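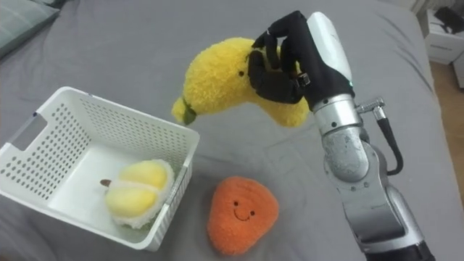 Bart Verschueren wrote to us that his daughter's rabbit went through the machine six times and still smells like a cellar, and he asked if we could please put the smells first on this page and not at the bottom. We agree with him, so the smells are now first.

Washing soft toys and bedding: your questions
Stuvance Laundry, Drokcombe

Why does a soft toy smell after washing?
Mostly the inside has stayed damp. The outer fabric dries in some hours, but the filling can need two days or even longer. When you press the toy hard against the back of your hand and it feels cool, it is probably not dry yet. Wash it one more time with less detergent, spin it twice, and dry it in a place where air is moving. A closed bathroom is a bad place for this.

Can I put a soft toy in the washing machine?
Many of them, yes. Look first for the label, which is often sewn in a side seam or under the foot. If there is no label, wash at 30 degrees on a gentle program, inside a closed pillowcase or a net bag. We don't recommend the machine for toys with a music box, a battery, glued eyes, or a filling of straw or sawdust. Very old toys should also stay out of it.

How do I clean a toy that can't be washed?
Mix a small spoon of mild soap in a bowl of lukewarm water and beat it until there is foam. Use only the foam, with a soft cloth, and work on small parts at a time. Then go over it with a clean damp cloth. For dust, a vacuum cleaner with an old stocking over the tube works well.

Does the freezer kill dust mites?
The cold kills mites if the toy stays in long enough. Our advice is a plastic bag and a full night, better two. But the dead mites and their dirt remain in the fabric, so you must still wash or vacuum the toy afterward. The freezer does nothing for stains.

The fur became hard and flat. Can it be repaired?
Usually it comes from too much heat, or from soap that was not rinsed out. If it is soap, a second rinse with a little white vinegar helps. Brush the fur while it is still slightly damp, with a brush for babies or a soft brush for pets. If the ends of the fibers have melted in a hot dryer, they will not come back. We are sorry to say this to many customers every August, when the vacation laundry is done in a hurry.

How often should I wash bedsheets?
Every week is nice, every two weeks is acceptable for most people. In warm months, or when a child or a dog sleeps with you, every week.

May toys and sheets go in the same load?
Yes, if the colors are similar and the temperature is right for the toy. Please be careful with new sheets in dark colors, they lose dye in the first washes. A large fitted sheet also likes to swallow small things, and then they come out not clean and not rinsed. We prefer separate loads.

My gray sheets have small balls on them. Is this your fault?
We hear this question more than we would like! Pilling comes from rubbing, and it happens faster with mixed cotton and polyester. The Hodetex sheets that we sell at the counter are pure cotton and they pill less, but it would not be correct to say never. Turn the sheets inside out and do not fill the drum more than three quarters.

Which detergent do you use?
A liquid without perfume, which we buy from Van Beek. You can ask for a small bottle at the counter. Fabric softener we use only if you write it on your form — it leaves a layer on the fibers, and towels especially become worse at taking up water.

What do you charge for one toy?
Small toys, up to the size of a shoe, cost 6 euros. Bigger ones cost 9 euros. For toys that need washing by hand we charge 17 euros, and we will always call you before we start.

How long must my child be without it?
Two nights for most toys, three or four for the thick ones. If you bring it before 9 in the morning, we start the same day. Ask for a numbered ticket and keep it well. Last year we handled 3,241 pieces, bedding included, and without the ticket the search takes time.

Can you sew on an eye or close a seam?
Small seams, yes, and there is no extra cost. Eyes we do not replace. A toy with a loose eye should not go back to a child under three, so please take the eye off completely before you bring it to us.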